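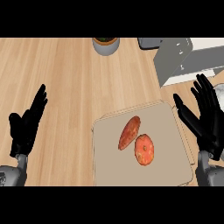

REMOLHAM, December

Last updated: December, 4:15 p.m.
Posted in December by Zandum staff

Call for participants: packed lunch and workday eating study

Zandum is looking for 133 adults who pack their own lunch for work to take part in an eight-week study of what people bring, when they eat it and how much comes home again. The study is paid. It is run out of our Remolham office, with a second drop-in site in Sutherland.

We ran a mail survey on the same subject last winter and got 2,396 forms back. The forms told us a lot about what people plan to pack. They told us much less about what gets eaten, and a fair number of people wrote in the margins that the questions didn't fit their shifts. This study is the follow-up. It uses a daily log in place of a one-time form, and the questions on shift work have been rewritten.

Who can take part

You can apply if you are 18 or older, work outside your home at least three days a week, and bring food from home on most of those days. Full-time, part-time and seasonal jobs all count. So does unpaid work if you keep regular hours there.

We still need more people who work nights or split shifts, people who eat in a vehicle, and people who have no refrigerator at work. We have plenty of office workers signed up already and that group may close early.

You can't take part if you are on a diet ordered by a doctor that changes from week to week, or if someone else in your household is already enrolled. One person per address, please. People who work for a food manufacturer or a grocery chain can apply but should say so on the form.

What you would do

Each workday you fill in a short log. It asks what you packed, what time you packed it, what time you ate and what was left over. Most people in our test group did it during their break. You can use the paper booklet or the Zudeck diary, a web page that works on a phone or a computer. Pick one at the start and stay with it, as moving entries from one to the other caused us a lot of trouble in the test.

Twice during the study you will also keep all your food receipts for a week and send us copies. Cross out anything you don't want us to see - we only need the food lines.

There are two visits, one at the start and one at the end. At the first we go over the log and weigh your empty lunch containers so that you don't have to. Bring the ones you use most, with lids. At the last visit we do a sit-down interview. Both visits can be at Remolham or Sutherland, daytime or evening. Parking is free at both. The Sutherland site is up one flight of stairs and has no elevator, so choose Remolham if that is a problem.

We are not asking anyone to change what they eat. If you buy lunch one day, write down that you bought lunch. Skipped meals go in the log too.

Pay

You get $38 for each full week of logs, paid every second week by check or prepaid card. A week counts as full if there is an entry for every day you worked. If you are out sick, note it in the log and the week still counts. If you leave the study early you keep what you have been paid, and we pay for any full week already turned in.

We don't pay for groceries or travel.

Privacy

Your logs are stored under a number, and your name and address are kept in a separate file. Employers are not told who is taking part. The final report will group people by type of job and shift. You can ask us to delete your entries at any time before the last visit.

How to apply

Pick up a form at the front desk in Remolham or Sutherland, or fill it in on the Zandum site under "Open studies." It asks about your work hours, where you eat and what storage you have at work. We read forms in the order they come in and answer everyone, including those we can't place. If you are accepted we will call to set up the first visit - please give a number where you can be reached after work.

Applications stay open until all the places are filled.

Comments

nightbus_driver
I eat in two sittings, one at 9 p.m. and the other whenever I get a break. Is that one lunch or two on the log?

Zandum staff
Log each one with its own time. There is space for up to four.

Peppercorn
Did the survey last year. The form had no box for leftovers from dinner and that's all I ever bring. Hope this one does.

Zandum staff
It does now.

sutherland_reader
Does the receipt part include coffee from a gas station?

Zandum staff
Yes, any food or drink.

millworker2
Applied. The web form wouldn't take my start time until I put in a.m. with the periods.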